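Community > Clubs and Classes > Robotics > Threads

7 January 2019

Print this page | E-mail this thread

Happy new year, everybody! I promised back in July that once our evening robotics class got past the wiring stage I would write up how it was going, and then I didn't, and several of you were kind enough to keep asking. So pour yourself something warm, this is going to be a long thread.

For anyone new: I help teach the Rasthorpe adult robotics class, the one that meets upstairs from the print shop. We're beginners, mostly. A couple of retired machinists, some college kids, a school nurse, a man who repairs accordions. The project this year is laundry. Two arms, one table, fold the clothes.

Why laundry? Because in the first meeting we went around the room and asked what people would want a robot to do, and it won by a mile. The runner-up was scooping the litter box and I am so glad we did not go that way.

The name of the project is Kondedum. It was a typo in the very first sign-up sheet and I have stopped trying to work out what it was supposed to say. It's on the T-shirts now. You can't argue with T-shirts.

We started with washcloths, and I really would recommend that to any class thinking about trying this. A washcloth is small and square and it forgives you. You grab two corners, you bring them to the other two corners, you let go. Our first decent washcloth fold got applause you could hear in the print shop - they came up to check on us.

Then dish towels, then bigger towels, and that's where we learned how much depends on where you take hold. Grab a towel an inch in from the corner and the corner flops over, and now you have a little triangle that follows you through every fold after that.

A word on how we teach it, since I get this in my messages a lot. Nobody in the class writes out the motions line by line. A student guides the arms through the fold by hand, we record it, and then we do it again, and again, and again. Then the training runs overnight and we see what it picked up.

We are at 2,032 recorded folds as of the last class before the holidays! The goal was 2,000 by the new year, so we squeaked in. I brought a sheet cake. The extra ones were mostly people who didn't want to stop while there was cake.

Of those, 241 are ones we marked as bad and set aside. I used to want to throw the bad ones out, and one of the students talked me into keeping them in their own folder so that the newer people can look through and see what a poor grip looks like. It has turned into the most popular teaching material we have.

So that brings us to long sleeves, which is the unit we're in now and will be in for a while, I suspect.

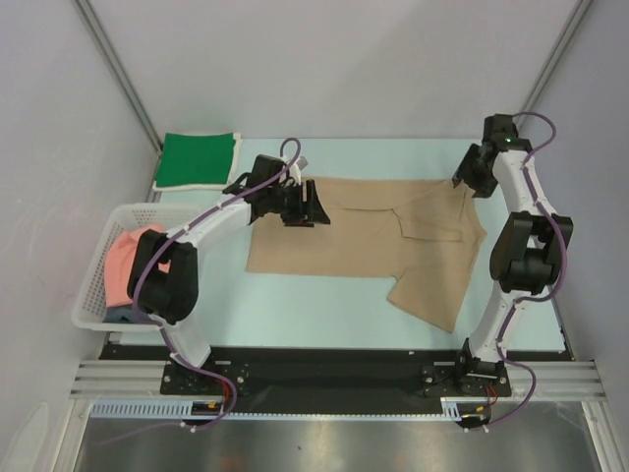
Both arms over the tan long-sleeve. Green cloth folded at the back left, more laundry waiting in the basket.

Sleeves are a whole different animal. A towel has four corners and they stay put. A shirt has a hem and cuffs and shoulders and a neck, and any of them can end up tucked under something else, and then you have to decide what you're even looking at before you touch it. I've been folding my own shirts for fifty-some years and had never once thought about what I look at first. (The hem. I look for the hem.)

The order we settled on, after a lot of friendly disagreement: smooth it out, sleeves in, then hem to shoulders. Half the room folds that way at home and the other half thinks it's barbaric. We took a vote. I lost, for the record, and I've been a very good sport about it.

We also had a long talk about whether the two arms should move together or take turns. Together looks wonderful when it goes right. Taking turns is slower but much easier for a new person to record, since you only have to keep your mind on one hand at a time. For now it's turns for the sleeves and together for the big fold at the end.

Cables! Somebody asked me in the fall about cables and I never answered, I'm sorry. Ours are purple and they're held along both arms with small white ties. Leave slack at the wrist. Leave more than you think. Then bend the arm every which way by hand before you power anything up, and go slowly while you do it.

The parts question comes up too. The metal framing came out of a surplus sale at Drevetti, who let us have it for 40 dollars and threw in a coffee can of bolts. If you're starting a class on a small budget, call the shops near you and just ask. People like to be asked. The worst I've gotten is a polite no and a calendar.

And the clothes are all donated, so thank you, thank you to everyone who dropped off a bag. We can still use long sleeves in plain colors, adult sizes. Please no sequins. We learned about sequins.

Some things I'd tell another teacher, in no order. Let the shy ones drive early. Label your recordings the same night, you will not remember next week. Have a second job ready for the people waiting their turn, or they'll drift off to the vending machine and you'll never get them back. We have them sort the clothes and keep the log.

I'll add that the nurse is the best in the class at guiding the arms, by a long way. She says it's just like making a bed with someone in it. The college kids have started asking to sit next to her, which I think has been good for everyone.

Next up is the open house. We'd like to show a full long-sleeve fold, start to finish, without one of us reaching in to help. I'm hopeful! I'm also going to have washcloths standing by, because I'm hopeful but I've met us.

The folks from the Bošković workshop across the river have said they'll come over with their block-stacking setup, so there will be two tables to look at, and they bake, so there will be something to eat besides my sheet cake.

New students can still join for the winter term. You don't need to know any programming, we'll get you there. Bring closed-toe shoes, a notebook, and a shirt you don't mind seeing folded badly a great many times.

Thanks for reading all this. I'll try to post again before July this time. If you have a way of folding long sleeves that you swear by, put it in the replies and I'll read them out in class

Recent threads
- Washcloths, week three: the corner problem
- What to wear in the shop (and what not to)
- Kondedum T-shirts: last call for sizes
- Donation list for the winter term
- How we label our recordings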